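Nosance vanity table with oval mirror, white

Coman bedroom range. Item no. 2343

The Nosance is a dressing table with a fixed oval mirror, finished in white throughout. It suits a bedroom or a wide landing, and it is sold as one piece of furniture - the table and mirror are not available separately.

The mirror frame is the main feature. It has carved roses and leaves along the top, a scroll at the lower left and a further rose at the base. As the frame is all one colour, the pattern shows up mostly by its shadows, so it looks stronger near a window or a side lamp than under a flat ceiling light. 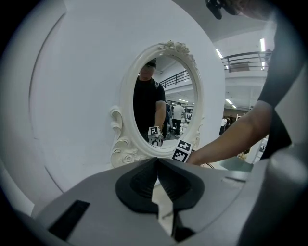
Nosance oval mirror, front view

The top is smooth with a slight gloss. Like most white furniture of this type it will show finger marks and spilt powder, and it needs a regular wipe.

Care

Use a soft cloth, slightly damp, and go over the top with light pressure. Dry it with a second cloth. Do not use cream cleaners, bleach or anything with grit in it. Nail varnish remover will mark the finish and should be kept off the table altogether.

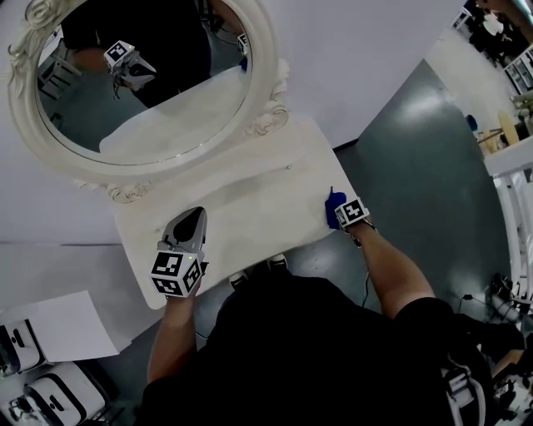 For the carved parts of the frame, a dry paintbrush with soft bristles works better than a cloth, which tends to catch on the petals. Spray glass cleaner on to the cloth and not on to the mirror, or it will run down behind the frame.

Delivery and fitting

The mirror is packed in its own carton and fixes to the back of the table. Two people are needed to lift it into place. Check the fixings again after a month and tighten them if necessary. The table should stand on a level floor, with a gap of 75 mm between the mirror and the wall behind.

Delivery is free within Brallotcombe and Wandidthorpe on orders over £300. For other addresses please ask for a price before ordering.

Spare fixings are held in stock at the Wandidthorpe shop. Quote the item number when you ring - the older Coman tables take a different size of screw.

Page last updated 5 Oct 2019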